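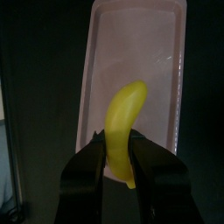

Attachment 1: play food banana, yellow, smooth matte finish

Ticket 525
Category: Play equipment, role-play kitchen
Submitted to: Omanmont Nursery Supplies, Customer Support
Product: Skistell play food set, fruit and vegetables
Status: Closed

Initial report
The setting wishes to report a fault with the play food set delivered in September. The set was ordered for the role-play kitchen in the pre-school room and was put into use on the day it arrived. Staff have since noted that the banana has a tacky feel along the inner curve. The remaining fruit is not affected. The banana has been withdrawn from use until advice is received. The item is otherwise sound, and the shape and colour are as expected.

The setting would be grateful for confirmation of the following: whether the surface is safe to handle, whether a particular cleaning product is required, and whether a single replacement can be supplied without the return of the full set.

Support response, 09:40
Thank you for your report. In order that we may advise you correctly, please confirm the cleaning product in use, the strength at which it is mixed, and the place in which the play food is kept between sessions. Please also confirm whether any mark or residue comes away when the item is wiped with a dry white cloth.

Setting response, 11:15
The play food is cleaned at the end of each session with Zuvwood surface cleaner, diluted in warm water. It is wiped over and returned to its basket. The basket is kept on the lower shelf of the play kitchen, beside the window. The radiator under that window is in use during the morning.

A dry white cloth was tried as requested. A slight film came away from the inner curve. There was no yellow colour on the cloth.

Support response, 13:05
The result of the cloth test suggests dried cleaner on the surface and does not point to a breakdown of the material itself. The product leaflet asks that play food be rinsed in clean water after any detergent is used, and wiping alone may leave a film. Curved pieces are the most likely to be affected, as a cloth tends to pass over the hollow side.

Please carry out the steps below and report the outcome.

1. Wash the item by hand in warm water with a small amount of ordinary washing-up liquid.
2. Use a soft brush along the ridge and the inner curve. Scouring pads must not be used.
3. Rinse under the cold tap.
4. Dry with a clean towel and leave in the open air overnight.
5. Repeat the cloth test before the item is returned to the children.

The basket should be moved away from the radiator while these steps are carried out. The dishwasher is not suitable for any item in this range.

Setting response, following morning, 08:50
All five steps were completed. The cloth remained clean and the tacky feel has gone from the greater part of the surface. A small area near the narrow tip still feels slightly different from the rest, although nothing comes away from it. The basket is now kept on the shelf opposite the window.

Support response, 10:20
Please repeat steps 1 to 4 once more, with attention to the tip. If the difference can still be felt afterwards, a single replacement will be sent from the Havlíček warehouse under part number 333. The return of the full set is not required.

Setting response, 15:30
The second wash was carried out before lunch and the item was dried by towel. The tip now feels the same as the rest of the surface. It will be left out overnight as instructed. A replacement is not requested at present.

The room cleaning sheet has been amended. Play food is now to be washed and rinsed at the sink at the end of the session, and the surface cleaner is to be kept for the worktop and shelves only.

Closing note
Cause recorded as cleaner residue. No part issued. The setting may reopen this ticket within 16 days by replying to the last message and quoting the ticket number.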